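Keeping the old desktop going

February 2023

I had meant to replace the desktop at Christmas, but the new ones at Abella started at more than I wanted to pay, so I spent £80 on parts and kept the old one. The backup came first. I had 1513 photos from Jastomport on it and no second copy, and they took nearly 2 hours to move across.
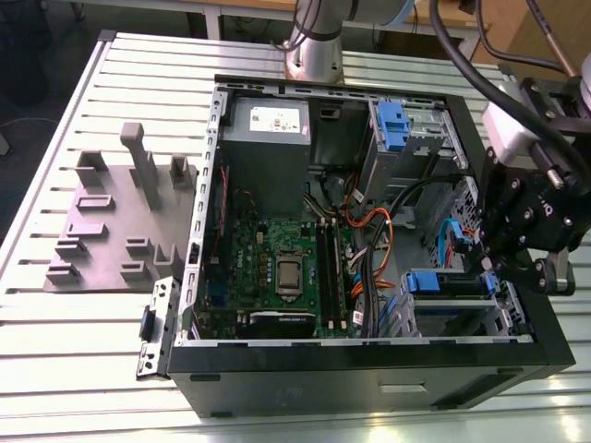 A Dell tower with the side panel off and the CPU socket empty.

Mine now starts quicker than it did in June. The fan is still loud. I'll look at that next, once I've finished the shelves.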